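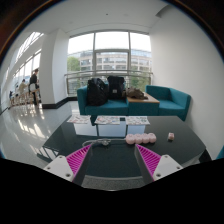
Figure 18. Table with a glossy black top in a seating area, with power strip.

Section 4: Installing the Famach Wall Clock Controller in public rooms

4.1 Scope

This section applies to the Famach 301 controller and to the Islow slave clocks supplied with it. It covers seating areas, waiting rooms and reading rooms. Corridors and stairwells are dealt with in Section 5. Outdoor dials must be fitted by an approved installer and are outside the scope of this guide.

4.2 Before you begin

Check that the carton contains the controller, the wall bracket, the mains adaptor, the signal cable and the bag of fixings. If any part is missing, do not proceed. Contact the Skunville depot and quote the serial number printed on the underside of the controller.

A fixed wall socket is required within reach of the adaptor lead. The lead must not be lengthened.

CAUTION: Do not run the controller from a power strip shared with visitors' equipment. If the strip is unplugged or switched off, every clock on the circuit will stop and must be set again as described in 4.5.

4.3 Fixing the controller

1. Choose a position on an inside wall, away from direct sunlight and radiators.
2. Hold the bracket against the wall and mark the upper hole. The hole should be no less than 121 cm above the finished floor.
3. Check for hidden pipes and cables with a suitable detector.
4. Drill the upper hole, insert the plug and fit the screw loosely.
5. Level the bracket, then mark and drill the lower hole.
6. Tighten both screws by hand. Do not use a power driver on the bracket.
7. Slide the controller down on to the bracket until it clicks.

Note: On plasterboard walls, use the longer fixings in the second compartment of the bag. The standard plugs will not hold.

4.4 Connecting the clocks

1. Make sure that the adaptor is unplugged.
2. Run the signal cable from the terminal marked OUT to the first clock, and from that clock to the next. The total length of cable must not exceed 71 m.
3. Connect the red core to the left-hand terminal of each clock and the black core to the right-hand terminal.
4. Refit the terminal covers.
5. Plug in the adaptor. The green lamp will flash while the controller starts, and will then remain lit.

If the lamp shows amber, one or more cores have been reversed. Unplug the adaptor and check each clock in turn, starting with the one furthest from the controller.

4.5 Setting the time

1. Press and hold SET until the display shows the hour.
2. Use the arrow keys to enter the hour and press SET. Repeat for the minutes, the day and the year.
3. Press RUN. The hands of all connected clocks will move forward to the correct time. They do not move backwards, and a clock that is slightly fast will travel the whole way round the dial.

CAUTION: Do not turn the hands of a connected clock by hand.

4.6 Summer time

Controllers with the Simon timing module change to and from summer time without attention. Controllers without the module must be changed by hand. In the year of issue of this guide, the clocks go forward on Sun 31 March. Press SUMMER once and confirm with RUN. Press the same key again when the clocks go back in October.

The change may be made on the previous evening where the building is closed overnight, provided that no alarms or door timers are connected to the same controller.

4.7 Record of installation

Enter the serial number, the position of the controller and the number of clocks fitted on the form at the back of this guide. Keep the form with the building log book. A copy should be sent to the Skunville depot with the guarantee card.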